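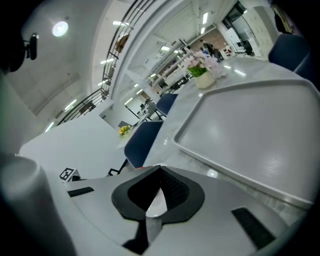 Hellgraues Kunststoffgehäuse, matt, mit schwarzen Einsätzen

Prüfliste Winterlager und Werkstatt, Bootsverleih Fludport
Begehung: Samstag, 8. Februar 2025
Geprüft: Enikő Katona
Gegengelesen: Irén Somogyi
Bereiche: Halle, Werkstatt, Farbenlager, Aufenthaltsraum, Steg (nur vom Ufer aus)

Bewertung: i. O. = in Ordnung, M = Mangel, frei nutzbar bis zur Behebung, S = gesperrt, n. g. = nicht geprüft

1. Zugang und Wege

1.1 Hallentor läuft leicht, Seile ohne Schäden: M
Kommentar: Das Tor hakt beim Schließen im unteren Drittel. Laufschiene rechts ist verschmutzt, vermutlich noch Laub vom Herbst. Reinigen, dann erneut beurteilen. Seile unauffällig.

1.2 Schlupftür von innen ohne Schlüssel zu öffnen: i. O.

1.3 Hauptgang frei und durchgehend begehbar: M
Kommentar: Ruderböcke stehen im Gang zwischen Kanus und Tretbooten. Gleicher Befund wie im Vorjahr. Böcke gehören an die Rückwand, die Markierung dort ist noch lesbar.

1.4 Boden trocken, rutschfrei, ohne Stolperstellen: M
Kommentar: Pfütze unter dem Dachfenster, siehe 6.2. Gummimatte vor der Werkbank hat eine aufgebogene Ecke. Matte bitte umdrehen oder wegwerfen, nicht wieder ankleben.

1.5 Außenweg zum Steg gestreut: i. O.
Kommentar: Streukiste ist halb voll, reicht bis zum Ende der Saisonpause.

2. Lagerung der Boote

2.1 Regale verankert, Tragkraft angeschrieben: M
Kommentar: Verankerung fest. Am Kanuregal fehlt das Schild mit der zulässigen Last. Laut Unterlagen von Fodor trägt jedes Feld 500 kg, neues Schild ist zu drucken.

2.2 Boote gegen Abrutschen gesichert: i. O.

2.3 Gurte und Schnallen ohne Risse: M
Kommentar: Ein Gurt am oberen Kajakplatz ist an der Kante ausgefranst. Wurde noch während der Begehung abgenommen und entsorgt, Ersatz liegt im Schrank. Die übrigen Gurte sind ausgeblichen, aber fest.

2.4 Elektroboote stromlos, Akkus ausgebaut: i. O.
Kommentar: Akkus liegen im Aufenthaltsraum auf dem Fliesenboden. Zulässig, aber bitte nicht unter der Garderobe. Nasse Jacken tropfen darauf.

2.5 Trailer mit Unterlegkeilen gesichert: S
Kommentar: Am großen Trailer fehlt ein Keil, außerdem hält die Handbremse nicht zuverlässig. Trailer bleibt bis zur Reparatur stehen und wird nicht verliehen. Anhänger mit rotem Zettel an der Deichsel, den Zettel bitte hängen lassen.

3. Elektrik

3.1 FI-Schutzschalter über Prüftaste getestet: i. O.
Kommentar: Alle Schalter 30 mA, haben beim Test ausgelöst.

3.2 Verteilerkasten geschlossen und zugänglich: M
Kommentar: Kasten ist zu, davor lehnen aber Paddel. Irén hat sie weggeräumt. Sie standen am Nachmittag wieder dort. Wer Paddel reinigt, stellt sie bitte in den Ständer neben der Schlupftür.

3.3 Verlängerungen und Kabeltrommeln unbeschädigt: M
Kommentar: Trommel in der Werkstatt hat eine Quetschstelle kurz vor dem Stecker. Aussortiert. Hinweis für alle: Trommel bei Benutzung des Heizlüfters ganz abwickeln.

3.4 Ortsveränderliche Geräte mit gültiger Prüfplakette: M
Kommentar: Wasserkocher und Ladegerät ohne Plakette. Das Ladegerät wurde im Herbst gekauft und nie gemeldet. Nächster Termin mit dem Elektriker ist im April, bis dahin Benutzung nur unter Aufsicht.

3.5 Beleuchtung vollständig: i. O.
Kommentar: Röhre über dem Farbenlager flackert beim Einschalten, brennt dann ruhig. Beobachten.

4. Werkstatt

4.1 Schutzabdeckungen an Maschinen vorhanden: i. O.

4.2 Kompressor: Sicherheitsventil, Schlauch, Kondensat: M
Kommentar: Zähler steht bei über 3.000 Betriebsstunden. Ventil und Schlauch ohne Befund. Kondensat wurde länger nicht abgelassen, es kam viel rostiges Wasser. Ab sofort nach jedem Arbeitstag ablassen und in die Liste an der Tür eintragen.

4.3 Schleifstaub wird abgesaugt: M
Kommentar: Der Sauger ist da, der Beutel war voll. Beim Schleifen von Gelcoat gilt Maskenpflicht auch für kurze Arbeiten. Passende Filter liegen in der zweiten Schublade, geöffnete Packungen bitte verschließen.

4.4 Leitern standsicher, Füße vollständig: S
Kommentar: Holzleiter hat einen Riss im Holm. Gesperrt, kommt weg. Aluleiter in Ordnung.

4.5 Werkbank aufgeräumt, scharfes Werkzeug verwahrt: M
Kommentar: Stechbeitel lagen offen zwischen Lappen.

5. Farben, Harze, Kraftstoff

5.1 Gebinde beschriftet und dicht: M
Kommentar: Eine Dose ohne Etikett, Inhalt unbekannt. Geht zur Schadstoffsammlung. Umfüllen in Getränkeflaschen ist verboten, auch wenn die Flasche beschriftet wird.

5.2 Auffangwanne sauber und leer: i. O.

5.3 Sicherheitsdatenblätter vorhanden: M
Kommentar: Ordner steht am Platz, das Blatt für den neuen Härter von Jokow fehlt. Enikő fordert es an.

5.4 Ölgetränkte Lappen im Metallbehälter mit Deckel: i. O.

5.5 Kein Kraftstoff außerhalb des Schranks: M
Kommentar: Kanister stand neben dem Rasenmäher. Umgestellt.

6. Gebäude

6.1 Heizung im Aufenthaltsraum, Abstand zu brennbaren Teilen: i. O.

6.2 Dach und Fenster dicht: M
Kommentar: Dachfenster auf der Seeseite tropft bei Wind aus Westen. Eimer steht darunter, bitte beim Abschließen leeren. Angebot der Firma Jurstead liegt vor, Auftrag noch nicht erteilt.

6.3 Steg: n. g.
Kommentar: Bohlen waren vereist. Vom Ufer aus kein Schaden erkennbar. Die Prüfung wird vor dem Einwassern nachgeholt, bis dahin bleibt die Kette eingehängt.

7. Brandschutz und Erste Hilfe

7.1 Feuerlöscher geprüft und erreichbar: i. O.
Kommentar: Prüfintervall 2 Jahre, nächste Fälligkeit steht auf dem Anhänger.

7.2 Rauchmelder getestet: M
Kommentar: Melder im Aufenthaltsraum reagiert erst nach langem Drücken. Batterie tauschen.

7.3 Verbandkasten vollständig, nicht abgelaufen: M
Kommentar: Pflaster fast aufgebraucht, Augenspülung abgelaufen. Beides bestellt. Entnahmen bitte ins Verbandbuch schreiben, der letzte Eintrag ist aus dem Sommer.

7.4 Notrufnummern und Lageplan ausgehängt: i. O.
Kommentar: Auf dem Plan ist noch der alte Sammelplatz eingezeichnet. Gültig ist der Platz vor dem Kassenhaus. Irén ändert den Aushang.

Offene Punkte nach Dringlichkeit

Trailer: Bremse und Keil (2.5), Katona
Holzleiter entsorgen (4.4), Somogyi
Batterie Rauchmelder (7.2), Somogyi
Lastschild Kanuregal (2.1), Katona
Auftrag Dachfenster (6.2), wartet auf Freigabe
Geräteprüfung Elektrik (3.4), Elektriker

Erledigte Punkte bitte auf dem Ausdruck an der Werkstatttür abzeichnen, mit Kürzel und Datum.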